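Unit 7: Cataloguing and Condition Grading for Secondhand Dealers
Course notes, Certificate in Antiques and Collectables Trading
Prepared by Teresa Ní Mhurchú

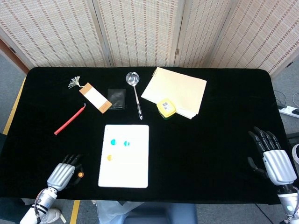 7.1 Purpose of the catalogue record

A catalogue record serves two functions. It identifies an object well enough that it can be distinguished from others of its type, and it fixes the dealer's stated opinion at the time of listing. Both matter in a dispute. A buyer who alleges misdescription will be held to the wording of the record, and so will the dealer.

The minimum record used in this course has 9 fields: stock number, object name, maker or attribution, date or period, material, dimensions, marks, condition, and acquisition source. The source field is for internal use and does not appear on the public listing. Dimensions are metric, height first, then width, then depth. Weights are given for silver, for cast metal and for anything that will be posted.

7.2 Attribution terms

Students routinely confuse the following. They are not interchangeable.

"By" - the dealer is satisfied that the named maker produced the object and can state the grounds.
"Attributed to" - the evidence favours the named maker but is incomplete.
"In the style of" - the object resembles the maker's work. No claim is made as to who produced it or when.
"After" - a copy of a known work, of any date.

The same discipline applies to dates. "Edwardian" is a claim about period. "Edwardian style" is a claim about appearance only. Where the colour or finish has been altered, record the original if known and the present state in all cases.

7.3 Condition grades

The Doolan scale, used throughout the assessed work, has 7 grades, numbered from 1 (as made, no detectable wear) to 7 (suitable for parts only). Grade 4 is the lowest at which an object may be listed without a separate defects note. Most general stock falls between 3 and 5.

Grades are assigned before cleaning. If cleaning changes the grade, both are entered, with the second in brackets. Repairs are listed regardless of grade. An expert repair is still a repair, and replaced handles, relined drawers and re-glued joints all go in the defects note. The word "restored" should not be used without saying what was done.

Avoid "good for its age". It has no agreed meaning and has been the subject of two of the complaints reviewed in Unit 5.

7.4 Worked case: the Pitudholm lot

The lot came from a house clearance at Pitudholm and was catalogued in June by Stijn Wouters. It contained 20 pieces of mixed ceramics and plated ware. His first pass attributed three jugs to the Kuta pottery on the basis of glaze alone. On review, one had an impressed mark consistent with the pottery and was entered as "by". The other two were unmarked and were changed to "in the style of". The estimate for the pair was reduced accordingly.

Note that the review did not alter the condition grades. Attribution and condition are assessed separately - a doubtful attribution is no reason to mark an object down for wear.

7.5 Software

Records for assessment are entered in Prulleo. The condition field will accept free text, but submissions must use the numeric grade followed by a full stop and then the defects note. Export as a spreadsheet and check that stock numbers have kept their leading zeros.

Reading for Unit 8: the handout on provenance documents, sections 1 to 3. Bring a cheque stub, receipt or dealer's invoice from any past purchase, with personal details covered.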